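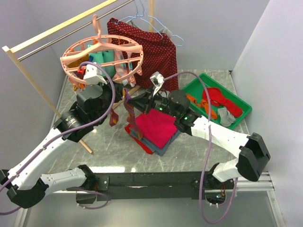 Pink clip hanger on the wooden rack, and socks on the green tray.

Drying clothes without a dryer

When I came to Larnville, I had the idea that every home here has a dryer. In the movies they put everything in the machine, and then they carry it out warm in a basket. My apartment has a washer in a closet and next to it a space where a dryer could stand, with the pipe in the wall and a plastic cover on it. I keep the vacuum cleaner in that space. I was asked several times when I will buy the dryer, and I have stopped saying "soon."

I grew up in Hallunholm, where the winter is long and the wet clothes hang in the kitchen from October until April. My mother had a wooden rack and she was very strict about it. Heavy things on the outside, small things inside, nothing folded double over a bar. I did not listen to her then. Now I do all of it, and I have also added some rules that she would find silly.

The first thing I want to write about is the round clip hanger. I did not know this object before. We had only clothespins in a bag. My neighbor Pranab Nanayakkara had one in his bathroom window and I asked him what it was, and he was surprised that a grown person can ask this. I bought mine at Barbosa, the household store behind the bus station. They had it in white and in pink, and I took the pink because it was the last one with all its clips.

For small things it is wonderful. A small cloth over a bar takes the same place as half a shirt, but on the clip hanger it takes almost nothing. I put there the washcloths, the thin light things that slide from a bar, and anything that is too small for a real hanger. When it is dry you can take the whole circle down and carry it to the bed like a lamp, and take the things off one after another while sitting. I like this part more than I should.

It has bad sides also. If you load only one half, it hangs crooked and the things on the low side touch each other. So you should start with one piece on the left, then one on the right, and go on in this way. And the clips can leave a mark. On a washcloth I don't care, but on a blouse you will see two little teeth at the shoulder all day. For a blouse I use a wire hanger.

About wire hangers I know that people have opinions. They say that they are bad for the clothes and you should throw them away when you come home from the dry cleaner. I think for drying they are good, if the garment is light. They are thin, so the air comes inside, and many of them fit on one rod. My dark red thing with the white polka dots always goes on the light blue one. The wet wool sweaters are another story – these must lie flat on a towel, and please don't hang them on anything.

Then the socks. I have tried many systems for the socks. For some time I hung them by pairs, but hanging by pairs means that you must find the pairs when they are wet, and wet socks all look the same dark color. Now I don't look for pairs before they are dry. When they come down from the rack they go on a green plastic tray, and they stay there until the partner arrives. The red one and the orange one are old residents on this tray. The light gray I still have hope for.

The tray was not made for this, I bought it for seedlings and the seedlings did not live. But it is better than a drawer for single socks, because a drawer you close and then you forget. A tray is in your way. Sooner or later you match something only to have your floor back.

With the folding I am less proud. I fold the cloths in a stack on the floor, next to the rack, and I put the biggest at the bottom and the nicest on top, so at this moment it is the bright pink one. Underneath there is a blue-gray one and a red one, and their edges come out a little. My sister folds so that all the edges are inside and the stack looks like in a shop. I have watched her hands when she does it and I still can't repeat it. For kitchen cloths I think my way is enough. They will be wet again tomorrow.

One question I get is about the smell. If clothes dry too slowly indoors, they start to smell like an old sponge, and then you must wash everything again. What helps me:

Use less detergent than you think. I use Pulside, the one without perfume, and I fill only the half of the cap.

Spin it one more time. It takes a few minutes and much less water comes into the room.

Leave a hand between the big pieces. If there is no space for a hand, there is too much on the rack, and some of it should wait.

Open the window even when it is cold. Ten minutes in the morning is fine. I close the heating first.

Turn the thick things after 3 hours. Pockets and waistbands are always the last to dry, so I turn the pockets out already when I hang the pants.

The wooden rack itself I wipe with a dry cloth when I empty it. Wood drinks a little of the water, and with a dark wet towel lying many hours on light wood you can get a stain on the wood, or from the wood. It happened with a white pillowcase, once. After this I hang white things only from the metal rod.

I also wanted to write about ironing, but I see that I have written a lot already, and the truth is that I iron 2 shirts in a month. If you shake the shirt hard before you hang it and pull the collar with your fingers, it is good enough for my office. Pranab irons even his pillowcases. I will ask him if he wants to write that post for me, and until then, if somebody knows where I can buy extra clips for the round hanger, please leave a comment. I lost one behind the washer and I can't reach it.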